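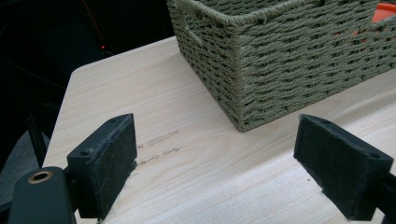 Green basket, pale table, fingers open. Felt pads on both.

Aug 11, 2024. Notebook, chores bench. E.F. writing.

Question of the month, as handed down from Grisach: can the thing tidy a living room yet? Short answer, no. Longer answer follows, mostly so I can find it again when they ask in March.

Today's chore was "put the stuff in the basket, then put the basket where it goes." A person does this while on the phone. I have now spent the better part of a summer on it and have strong opinions about baskets.

Collected so far with the hand tool: 478 demonstrations on the pale table. Grisach wants 2,000 before they will look at a curve. I would like to see a curve before I make 2,000 of anything, so we have agreed to each believe we won that conversation.

Notes on the basket itself. The twisted cord is kind to the gripper in that there is plenty to catch on, and unkind in that you don't always get to choose when. Three ways to pick it up:

- By the handle slot. Correct, civilized, what your grandmother would do. One finger goes through the slot and the other stays outside. Works by hand nearly every time. The policy likes to arrive a finger's width low and press on the weave like it is ringing a doorbell.
- By the rim. The rolled edge is thick enough to hold. Fine if the basket is empty. With things in it, the far side sags and the whole load slides toward the low corner.
- By shoving. Not a pick-up, strictly. The policy found this one without help from me. If the target spot is on the same table, shoving gets the basket there, and our success checker gives it full marks. I have left the checker alone for now but am not counting shoves in anything I send out.

Felt pads: staying on. The bare fingers slid on the cord and left me resetting all morning. The rubber ones from the Vultard kit grabbed so well they wouldn't let go of the weave, and I lost a run to the basket following the arm home. Felt is in between. It does fuzz up at the edges, and the fuzz collects on the cord, so at some point I will be running an experiment on lint. New pads are in the second drawer, under the shims. Please don't use the last pair without writing it down.

Table marks. Two faint gray ones on the wood, lying more or less along the grain, out past the left finger. Before anybody reports them as a feature: I rubbed at them with a thumb and they stayed. I'd leave them. If we scrub the table between batches then we have two tables in the data, and I've already been down that road with the desk lamp.

Worth writing down for whoever does the next batch: start with the fingers wide and well short of the basket, near your side of the table. Early on I was starting too close, half a hand from the weave, and the policy learned that baskets simply appear in front of you. Starting back makes each take longer, but it has to learn the approach sometime. Also turn the basket between takes. Corner toward you, long side toward you, end panel toward you. I kept setting it down square out of tidiness and had to make myself stop.

Compared times with what Plustberg posted for their tote line. Not a fair comparison. Their totes are rigid, all alike, and bolted to a schedule. A shop floor is a house where everyone has agreed to put things down in the same place. Still, they quote around 70 percent unattended on mixed bins, and I'd be happy with that on one basket and one table with me standing there.

Đinh sent over the new linkage drawings. The brass bushings stay, the arms get a little longer, and the pivot moves back. I'm in favor. With the current reach, the fingers come into the slot at a slant and you have to roll your wrist, and after an hour of that I start rolling it the same way every time. Which the policy then copies, faithfully, including the part where I'm tired.

On the larger question. My mother asked on the phone whether it could do laundry and I told her it could move a basket some of the time. She said so could the dog. I have no rebuttal on file.

Next:
- Another batch with the basket full, mixed soft and hard things
- Split success into lifted / shoved / other
- Ask Grisach if 3,000 is really the next number after 2,000 or if somebody just liked it
- Re-cut two pairs of felt
- Try the same starts on the floor, where baskets in fact live

Ezequiel Figueroa

Later: ran ten more after supper, end panel facing me. Slot grasp felt better with the elbow kept in. Not looking at the replays until tomorrow.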